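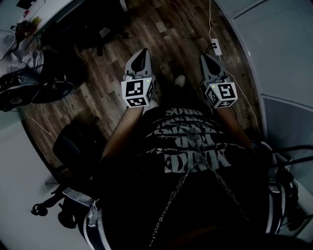 I gave the whole of Tuesday evening to the office floor, and I'm still a little smug about it.

If you've been reading for a while you know the room. Wood planks, white desk, black office chair on casters, and cables everywhere. The cables are my fault. Every time something needs charging I plug it in wherever I happen to be standing, and then I walk off and leave the adapter lying on the floor for the next month. Black cables, light ones, the long pale one that only ever gets used when the good one is missing (it's usually missing). I roll over them with the chair and then complain about the chair.

So the rule for the evening was that anything touching the floor had to be picked up, looked at and put somewhere. Shoes too! I am terrible about shoes. I kick them off under the desk and find one of them.

I started around the desk, which was a mistake, as the top of it was just as bad and I kept getting pulled into sorting that instead. Small stuff, mostly. Pens, screws, a receipt from Kandon for 14 dollars that I have no memory of. I swept it all into a shoebox and went back to the floor, and I'd tell anyone to do the same. The box can wait for a rainy weekend.

Cables took the longest. I laid them out in rows by color and tried each one, and anything I couldn't match to a device went in a bag. Then I wound up the keepers with those Velcro straps from Osness that come 60 to a pack. I used 41 of them. I'm not proud of that number, but there it is. My one tip is to leave a bit of the strap sticking out and write on it with a marker, before you convince yourself you'll remember which is which. I have never once remembered.

After that I swept, and then I did the planks with a barely damp mop, going with the grain. The stretch where the chair lives has a lot of little scuffs from the casters. I've been going back and forth on a rug, and I got as far as putting a gray one from Kurkside in my cart, but I'm worried the chair will just bunch it up. Does anyone have one of those hard clear mats? Do they crack? The reviews I read were all over the place.

Still to do: the shoebox, something under the desk for the power strip to sit in, and a proper spot by the door for shoes. I'm thinking a low bench, if I can find one narrow enough. I'll measure tomorrow.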